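To: robots-at-home list
From: Yvonne Ellwood
Date: 1/9/24
Subject: Re: Open day - was it worth the drive?

Sorry for the slow answer, been catching up on everything since I got back. Quick notes, typing between two other jobs so forgive the mess.

Huenchumán wrote:
> Couldn't make the open day in the end, car trouble. Can someone who
> went say what they were showing? The flyer only said "hand-held
> grippers, tidying tasks, please touch." Is it worth our group asking
> for a visit of its own? And do they let you try it or is it all
> behind a rope like last May?
>
> Also did anybody ask about the price. We have 3,000 to spend this
> year and that has to cover the laptop too.
>
> Huenchumán

No rope. You walk right up to the table. Short talk first (11 minutes, I liked that), then the demonstration, then visitors get a turn.

The job was packing up a cluttered table. Small stuff goes in a cardboard box, one thing at a time, all with the hand-held gripper, fingers open and close when you squeeze. Real household things too, none of those foam cubes we got at Grelthorpe. I was glad of that. A cube tells you very little about how it'll do with a pump bottle.

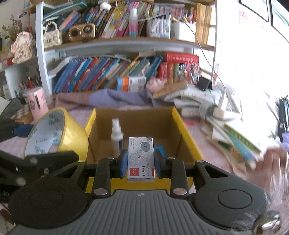
Staples in the fingers, open box right behind.

Small stiff boxes are the easy ones. Blue pads on the fingers give a bit and you dont have to line up perfectly. Anything round is harder, I had two goes at a tube and my wrist was in the wrong place both times. The guy running our table (didnt catch his name, very patient) said everyone comes in too high at first. Come in low, open wide, wait, then close. Slower than you want to go.

Things I'd want to know before we book:

- How long can one person hold it. My arm was tired quicker than I expected and I'm used to carrying.
- Left handers. Our Trernitz people will ask, two of them are.
- What they do about soft things. Cloth, sponges etc. I saw one person try a cloth and it bunched up, but that was a beginner.

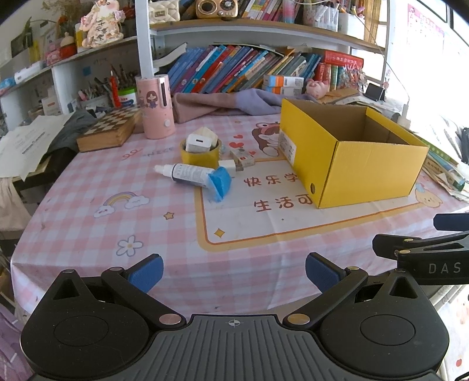

Where you stand matters more than I thought. Facing the box straight on I kept blocking my own view with the gripper, half a step to the side and it was fine. Worth telling people before thier turn, it would of saved me most of my first go.

Sessions are numbered, mine was 877 so they've clearly done a lot of these. Groups get split up, a few people per table, the rest watch. Max for a booked visit is 64, way more than we need.

Price - I asked, they wouldn't give a number on the day. Stolier took my email and said a sheet would follow. Nothing yet. Will forward when it comes. I would NOT spend the laptop money before we see it.

So yes, I'd ask for a visit. Morning if they offer, it got crowded after lunch and the talk was hard to hear from the back. Bring your own water, the machine in the hall only takes coins.

Huenchumán can you write to them or shall I? I have the address somewhere, on the back of the flyer I think.

Got to run
Yvonne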